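Gernthorpe lab reports first results on learned scooping

The manipulation group at Gernthorpe has finished the first round of its scooping study, and a short report went out to partner labs in June. The work looks at how a single robot arm can learn to move loose material from a container to a cup with an ordinary spoon.

Most earlier work at the lab dealt with rigid objects: blocks, bottles, boxed goods. Loose material behaves differently. Coffee beans shift under the spoon, pile up on one side of the jar and roll off the tip when the arm speeds up. A plan that works on a full jar can fail on the same jar once the level has dropped.

The group recorded 194 demonstrations, each one driven by a person through a hand controller. Every demonstration covers the whole job, from lowering the spoon into the jar to tipping it over the mug. The position of the mug was changed between recordings, and the jar was refilled to a different level after every 14 runs. The recordings were then used to train a policy called Polat, which takes camera images and joint readings as input and puts out short stretches of motion.

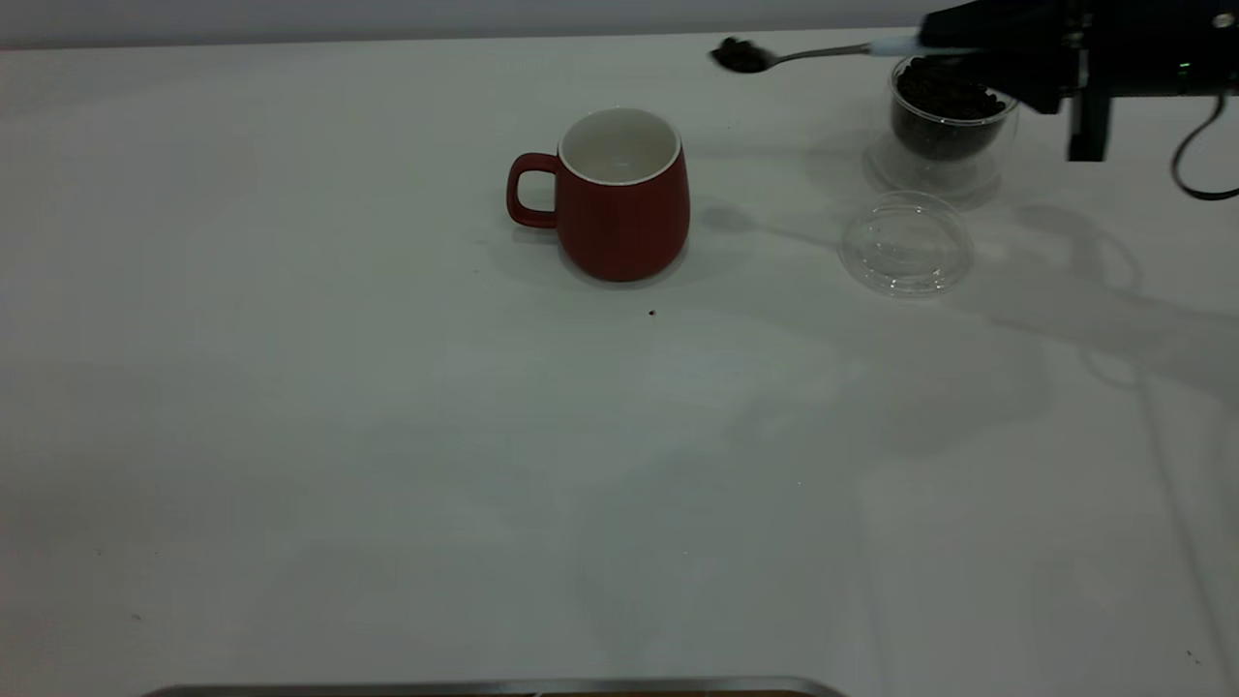
Why use coffee beans instead of water or sugar?
Beans are large enough for the cameras to pick up one by one, and a spill can be cleared by hand before the next run. Sugar is planned for a later round, once the lab has a scale that reads fine enough.

Testing was done over 200 trials with the arm running on its own. The policy did best when the jar was at least half full. Near the bottom it often pressed the spoon against the glass and came up with only a few beans. The second most common problem was the carry, where beans were lost as the arm started or stopped too sharply. Adding a limit on wrist acceleration helped with the carry and made each run slightly longer.

The comparison method, a scripted motion written with the Joltska planner, was faster on a full jar but had no way to adjust when the beans had settled unevenly. It also needed the mug position entered by hand each time.

The next round will use some 900 demonstrations and a second spoon with a deeper bowl. Flellness is supplying the new wrist sensors, which should let the policy feel contact with the bottom of the jar. Groups that want the recordings from the first round can request them through the lab office.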